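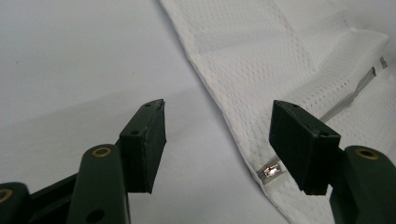

# Chapter 4: Care and Adjustment of Hand-Held Grippers

A hand-held gripper is a simple machine. It has a pair of fingers, a linkage that keeps them moving together, and a pad at the tip of each. Most faults reported as "poor grip" come from one of these parts, and most can be put right at the bench.

This chapter follows the order of work used in the Minami workshop, where the Jonero pair is serviced every June. The settings were last revised by Kazuhiro Katayama on 2020-01-19. Readers working with the older Lernero pattern should note that its pads are fixed differently and should refer to the maker's sheet.

## 4.1 Pads

Rubber pads harden with use. A hard pad will still hold a block or a bottle but will slide on cloth and on small metal parts. Wipe both pads with a damp cloth, let them dry, and press each with a thumbnail. If no mark is left, replace the pair. Never replace one pad alone.

## 4.2 Linkage

Close the fingers slowly. The pad faces should meet along their full height. A gap at the top or bottom means that a linkage bar is bent or a pivot is worn. Side play at the pad tip must not exceed 2 mm.

## 4.3 The working check

After any repair, the pair is tried on a soft article with a zip. Mesh laundry bags suit the purpose, as the cloth is thin and shows slipping at once. 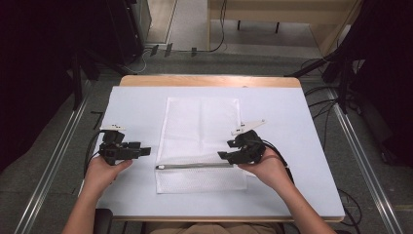 The operator sits for the check, with the bag flat and the cables clear of both forearms. One gripper steadies the cloth while the other works the zip. Open and close the zip 100 times. If the pads lose the slider more than four times, return to 4.1.

Record the result on the Dumow card, together with the number of the pad set. Cable faults are dealt with in Chapter 5.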